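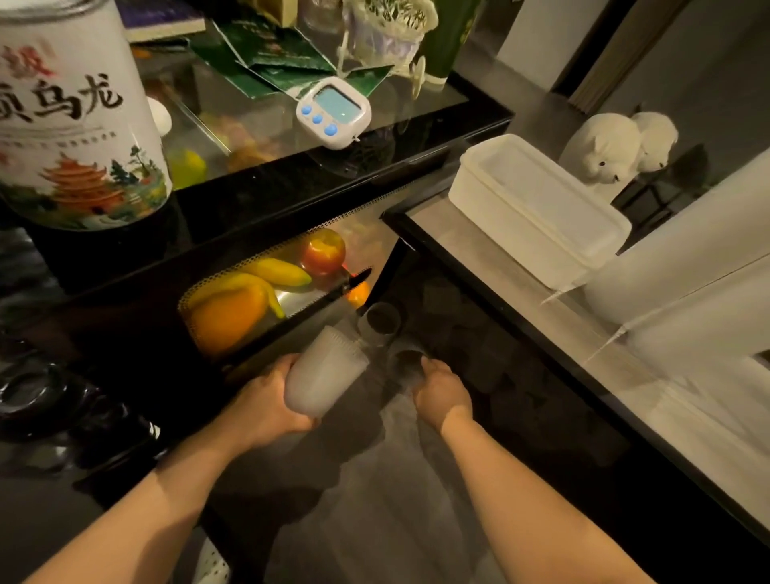

Testing the Olletti head camera kit for teaching a kitchen arm

Projects > Year 3 > Robotics and Automation > Group reports

Rafferty Boateng, Kumiko Kuroda, Matilde Peixoto
Supervisor: Akihiko Yagi
Last updated: June
5 comments | 11 shares

1. What we set out to do

The Olletti kit is sold by Hiltard to colleges and small labs. It has a head camera, a battery pack for the belt and a program called Mornach that sorts the recordings. The idea is that a person wears the camera, does ordinary jobs by hand, and the footage is used to train a robot arm to do the same jobs. Our project was to find out whether a student group could get usable footage from it in one term, and whether we would advise the department to buy a second kit.

2. Method

We wrote a list of 14 household jobs. Most involved cups, fruit or small boxes. Each job was done by all three of us, sitting or kneeling, with the things moved to new places between goes.

We kept the area untidy on purpose. The cup jobs were done next to the glass cabinet, with the oolong tin, the kitchen timer and the artificial fruit left in view. An arm in a real home would have to cope with that much clutter, and a bare table would have made the kit look better than it is.

Mornach cuts each recording into short clips and asks the wearer to name the action. By the end of term we had 3,014 clips. Kumiko checked the names and Matilde kept the record of faults.

3. Results

Setting up. The first set-up took 23 minutes, mostly spent on the head strap. The printed guide shows an older buckle. Once the strap was right we did not have to touch it again.

Picture. Colours were good and the lettering on packaging could be read without trouble. Glass was the weak point. Things under a glass top show up mixed with the reflections on it, and Mornach often marked them as standing on the surface. Clear cups were missed more often than frosted or dark ones.

Hands. Tracking was good while both hands were well inside the view. When one cup was tilted towards another and the other hand went for a third, the program sometimes swapped left and right. This had to be put right by hand each time, which was slow work.

Battery. The maker's guide says to change the pack when the light turns amber. Ours went off 22 minutes after amber on the one occasion we let it run.

Help from the seller. Rafferty wrote to Hiltard on a Friday about the left and right fault. Ezequiel Medrano replied from their support desk and sent a settings file. It made the fault less common but did not cure it.

4. What we did not test

We did not train the arm. The Lynch arm in the teaching lab was booked by another group until the end of term, so we can only speak about the recordings. We also did no jobs with real liquids or with the knife.

5. Advice to the department

The kit is worth keeping. We would not buy a second one until the hand fault is fixed, and would spend the money on spare battery packs. Any group using it next year should allow as much time for checking clips as for recording them, and should use frosted cups for the first few sessions. Our fault record and the settings file are in the shared project folder.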